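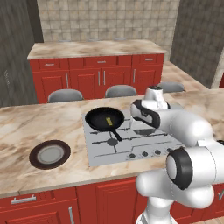
Nisreen Issa wanted to know after the last session why a recipe says to brown the butter first when it all ends up in the same bowl anyway. Great question, and it gets us straight into week 3!

Butter is mostly fat, with some water and a little milk protein and sugar mixed in. Heat it and the water boils off first (hence the foam and the noise). Once most of the water has gone, the temperature can climb, and the milk solids start to brown. Those little specks carry a huge amount of flavor - nutty, toasty, a bit like caramel - and you can't get them by melting alone.

The same family of reactions gives us bread crust, roasted coffee and seared onions. Proteins and sugars meet, heat pushes them along, and hundreds of new flavor compounds appear. I still find this thrilling every June when I teach it.
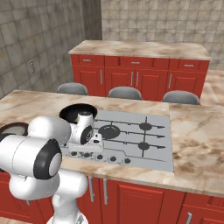 Fig. 2. Cooktop and black frying pan.

Terms to know: milk solids, clarified butter, smoke point, browning reaction.

For next time, melt 200 g of butter over medium heat and write down what you hear and smell at each stage. Keep going until the specks turn the color of hazelnuts, then pour it out right away - a hot pan keeps cooking. Joelle Smadi has the worksheet, and Ghada Majali's group goes first with their notes.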